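首页 > 生活互助 > 居家与小装修 > 储物间与设备柜

搜索本站 输入关键词 搜索

楼梯下面的小储物间想改成弱电间兼储藏室,怎么规划才不后悔?

石榴籽儿

各位好!终于轮到我来发帖了,之前一直潜水看大家改房子,看得心痒得不行。

我家楼梯底下有个三角形的小间,进深不大,最低的那头只到膝盖,最高的那头人能站直。前任房主拿它堆油漆桶和旧拖把,我搬进来以后也跟着堆,堆到门都快关不上了。上个月下狠心全清出来,扫干净、擦了两遍墙,突然发现这地方其实挺能装的!于是脑子里立刻冒出一堆想法:路由器和那一团线搬进去,吸尘器搬进去,换季的被子也搬进去,最好再给猫留个角落(它已经自己住进去了,不用我同意)。

现在的情况是这样。净宽90厘米,门朝外开。里面有一个插座,在高的那头靠地面的位置。入户的光纤从外墙进来,正好从这间的后墙穿过,装宽带的师傅当时就说过,以后想挪设备可以挪到这儿。墙是老砖墙抹灰,敲上去很实,低的那头有一小片起皮,摸着不潮,但我不太敢打包票。

我想问的主要是:架子是买现成的还是请木工打?被子和带电的东西放一间到底行不行?里面要不要装灯,装什么样的?预算不高,但我愿意自己动手,电钻用得还算顺,水平尺也有,锯木头只锯过一次,锯歪了。

先谢谢大家!画了张草图,丑得不好意思贴,等我重画一张。

Enda Doherty

楼主这个问题我太有发言权了!我在老房子里改过两次楼梯间,第一次改得一塌糊涂,第二次改完以后每天都要打开门看两眼,家里人都笑我。

先说架子。三角形的空间千万别买整组的现成柜子,我第一次就是这么干的,买了一组Otulitz的层架,说明书上的尺寸和我量的分毫不差,结果踢脚线没算进去,怎么塞都塞不到底,最后柜子后面空出一条缝,掉进去的东西至今没捞全。第二次我改用墙上的立轨加托臂,层板按斜顶一块一块裁短。板子可以让建材店代裁,裁口比自己锯的齐整多了,你说锯歪过,那就更应该交给他们。立轨一定要先装最高的那根,用水平尺把每根的第一个孔对平,后面就全是享受了。

层板深度我建议上浅下深。眼睛高度那几层做浅一点,放灯泡、电池、工具盒,一伸手就够到,不会出现“后排的东西被前排挡住三年”的惨剧。最下面可以做深,放吸尘器和箱子。低的那头别做层板,做带轮子的拖箱!真的,带轮子的拖箱是我这辈子在储物上最得意的一笔。人不用钻进去,拉一下整箱就出来了。我用的是Harb的矮轮,四个轮子里装两个带刹车的就够。

再说被子。我的看法是可以放,但要分区。带电的东西集中在高的那头、靠近插座,下面留空,上面也留空,给它们透气的地方。布的、纸的全部放到另一头,装进带盖的硬箱子里。真空袋我不太推荐,羽绒的压一个夏天出来扁得让人心疼。
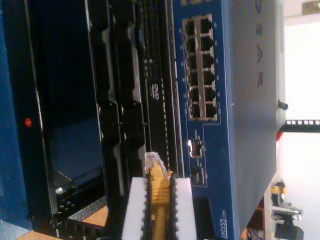

【网络与弱电】

弱电这块我多啰嗦几句。设备最好上墙或者单独占一层,别和清洁用品混放,喷壶漏一次你就明白了。买交换机之前,先数清楚家里到底要拉几根线,再留一点余量,口不够了以后再串一个小的上去,线会越来越乱。我家是每个房间两根,电视后面多一根,当初觉得奢侈,现在全用上了。

线的两头都要贴标签!两头!我第一次只贴了储物间这头,后来为了找书房那根线,在家里跑上跑下整整一个下午。标签写房间名加墙面方位,比写编号好用,编号过半年自己都不认得。捆线用魔术贴,别用扎带,改一次就要剪一次,还容易剪到线皮。预留的线在墙上盘成一个大圈挂着,别折死弯。

还有一件事,无线路由器不一定适合放在里面。楼梯间四面都是墙,楼主家又是实心砖,信号出来会打折扣。我的做法是光猫和有线设备留在里面,无线的那个拉一根网线放到走廊柜子顶上,楼上卧室一下子就满格了。

通风我是在门的上下各开了一条百叶口。不想动门的话,把门底边刨掉一指宽也管用。夏天在里面挂个温度计看几天,心里有数了再决定要不要加风扇。

灯呢,强烈建议装感应的!我装的是充电灯条,磁吸在门框内侧,开门就亮,充一次能用很久。如果请电工来改插座,就顺便让他拉一个固定灯位,反正人都来了。新增插座这种活别自己动手,找有证的。

最后说花费。层板、立轨、轮子、油漆全算上,我那次是582块,没算灯,也没算中途请帮忙的邻居吃的那顿烤鱼。希望能看到楼主的完工照,猫也要入镜!

北窗晒太阳

楼上写得太详细了,我只补充那片起皮。

先别急着刷漆。剪一块保鲜膜,四边用胶带封死贴在起皮的位置,放两天再揭。膜里面有水珠,说明墙里有潮气往外走;膜朝外的那面有水珠,那是屋里空气湿。两种情况处理起来完全不一样。我妈家的楼梯间就是没查就刷,刷完很漂亮,三月一回南天整片鼓起来,又得铲。

如果是干的,铲掉松的那层,刷一遍底漆,补Vaster的粉状腻子(膏状的也行,就是干得慢),打磨,再上面漆。颜色选浅的!我家一开始选了深绿,好看是好看,进去什么都找不着,后来改成米白,整间像大了一圈。

顺便说一句,板子建议留到墙干透再装,我等不及,第二天就装了,现在板子后面还有一圈印子。

大力水手他二舅

打什么架子,钉几排钩子完事。我家就是钩子,能挂最多25斤,梯子、折叠椅、吸尘器管子全挂上去了,地上干干净净。被子放床底下不就行了。

石榴籽儿

天哪,你们也太好了吧!我昨晚边看边拿本子抄,抄了两页。

保鲜膜已经贴上了,猫对它非常感兴趣,我只好把门关着。立轨的方案我决定采用,今天下班顺路去建材店问了,他们可以代裁,斜角也能裁,就是斜角要多收一点钱。低的那头最里面净高是63厘米,我打算做两个拖箱并排,一个装被子,一个装圣诞灯和露营的东西。

钩子我也要!门背后那一整面正好是空的,拖把和折叠梯有地方去了。

想再请教一下Enda,你的层板是刷漆还是贴皮的?我看店里有一种Codudov的免漆板,边上已经封好了,摸着很滑,就是颜色只有两种。

Enda Doherty

免漆板很好,省事!我当时是图便宜买的素板,自己刷了三遍,等干等得人都急了。唯一要注意的是裁过的那条边没有封边,记得跟店里要一卷封边条,回家用熨斗烫上去,温度调中档,慢慢推,推完趁热用木块压一遍。烫第一条的时候会手忙脚乱,第二条就上瘾了。

两个拖箱并排的话,中间留一指的缝,不然拉一个会带出另一个。把手用绳子就行,穿两个孔打个结,比金属拉手便宜,也不磕腿。

相关问题

斜顶阁楼的衣柜门总是卡住,怎么调?
墙上立轨打孔遇到空鼓怎么办
家里网线标签用什么笔写不会褪色
老砖墙抹灰层起皮,要不要铲到底
拖箱轮子在地砖上太响,有没有静音的
门底边能不能自己刨,需要什么工具
换季羽绒被怎么收才不塌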